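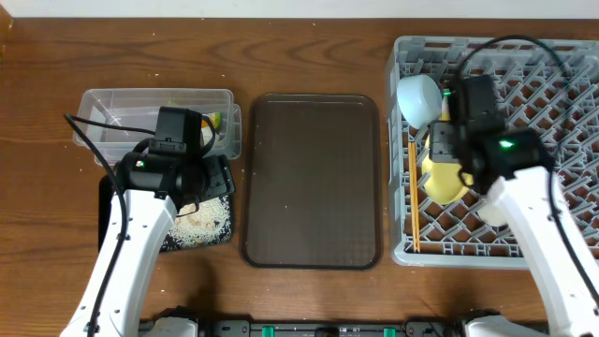 Figure 3. Brown wooden tabletop with dark grain, small white specks and a clear container.

4.2 What sellers say about the top

I went into this part of the study expecting to write about size. Tables are a pain to move, people live in apartments, and I figured most secondhand ads would spend their words on whether the thing fits through a door. Some do. But once I had read through all 3166 ads we pulled from Grundik, the word I kept tripping over was "top." Sellers in Trirnumville write about the top of a table the way other people write about the hood of a car. They'll skip the legs completely. They'll forget to say how many people can sit there. They will tell you about a ring left by a mug in 2009.

So this section is about tops, and mainly about the words people use for wood grain and for marks, which I had planned as two separate codes and ended up having a hard time pulling apart.

I'll start with grain. Very few sellers name a type of wood, and when they do I wouldn't bet money on it. What they give instead is a color and a direction: "dark lines going the long way," "stripes run side to side," "swirly at one end." I coded these as grain talk whether or not the word grain showed up. Nerea Sepúlveda coded a subset of 400 ads without seeing my labels, and we agreed on most of them right away. Where we didn't, it was nearly always the same problem - a phrase like "has some dark streaks in it," where you can't tell if the seller means the wood or something that got spilled on the wood. Nerea wanted a third code for those. I held out for a couple of weeks and then gave in, and I'm glad I did, as you'll see below. We called the third code "unclear streak" and it stuck.

Then there are marks. Scratches, rings, burns, dents, ink, nail polish (more nail polish than I would ever have guessed). These are easy to code and sellers are pretty open about them. What surprised me was how often a mark came with a story attached. A scratch on its own reads as damage. A scratch from the year the twins learned to use forks reads as something else, and sellers seem to know it, since the ads with a story tend to run longer and sound a lot less sorry. I don't have sale prices, only asking prices, so I can't say whether the stories help anyone sell a table. I'd love to know.

Loose stuff on the surface is the odd one out. Pale bits show up well on dark grain, as in Figure 3, and sellers who took photos in a hurry sometimes add a line like "those are crumbs, it's clean" or "specks wipe off." I had no code for this when I started. It isn't grain and it isn't really a mark, yet sellers clearly worry that a buyer will take it for one. We put these lines in with marks but flagged them, and anyone reusing our coding sheet can split them back out with the flag column.

4.3 The interviews

After the ads I wanted to hear people talk, so I sat down with 15 sellers, all of them from Burnthorpe and the streets right next to it. Everybody had listed a table on Grundik in the past year. I met most of them at home, usually with the table between us, and I asked each one to tell me about it before I asked anything specific. I recommend this to anyone doing similar work! People put their hands flat on the wood when they start talking. A few of them kept rubbing the same spot the whole time and only noticed when I asked what was there.

The unclear streaks came up fast. I had been treating them as sloppy writing, the kind of thing a seller would clear up if you asked. So I asked. One woman looked at the dark line near her elbow for a good while and said, "I've always thought of that as part of it." She didn't know if it had been there when she bought the table and didn't see why it would matter. Another seller told me the opposite story about a very similar line: he was sure it was from a hot pan, he remembered being yelled at for it, and then his brother (who had wandered in for coffee) said no, that was a different table. We left it there. I coded it as an unclear streak, obviously.

I also talked with Bijan Karimi, who refinishes furniture out of a garage in Burnthorpe and isn't counted with the sellers. He was a big help with vocabulary. In his trade a dark line is one of several quite different things, and he can usually tell which by wetting it with a finger. His customers can't, and he says they mostly don't want to be told. They'll ask him to take out "the stain," he'll explain that it goes all the way down, and then they'll decide they like it. He finds this funny. I think it's close to what's going on in the ads, where the same line gets called character in one sentence and wear in the next.

The older Akbari coding scheme, which I borrowed for the first pass, has no room for any of this. It asks the coder to mark each surface word as either "natural" or "acquired," and that works fine for stone floors and leather, where it was first tried. With kitchen and dining tables I kept getting stuck. I tried to save it by adding a rule that the seller's own view decides, but then you need sellers to have a view, and plenty of mine were happy without one. In the end I kept the two Akbari labels for the clear cases and let the third code carry the rest. The agreement between me and Nerea went up once we did that, though some of that could just be the two of us getting used to each other.

A note on what I left out. Glass tops, tile tops and painted tops were dropped before coding, and so were ads with fewer than 3 words about the table itself ("table. pickup only." is a real favorite of mine). I also dropped desks, after a long argument with myself. Sellers describe desks in terms of drawers and cables and hardly mention the surface, so leaving them in would have watered everything down. The ad texts were collected in November and the coding sheet was frozen on 1 Dec 2023. Anything listed or edited after that is not in the counts, including two ads from people I later interviewed, who rewrote their descriptions after we talked. Both of them had added a sentence about the grain.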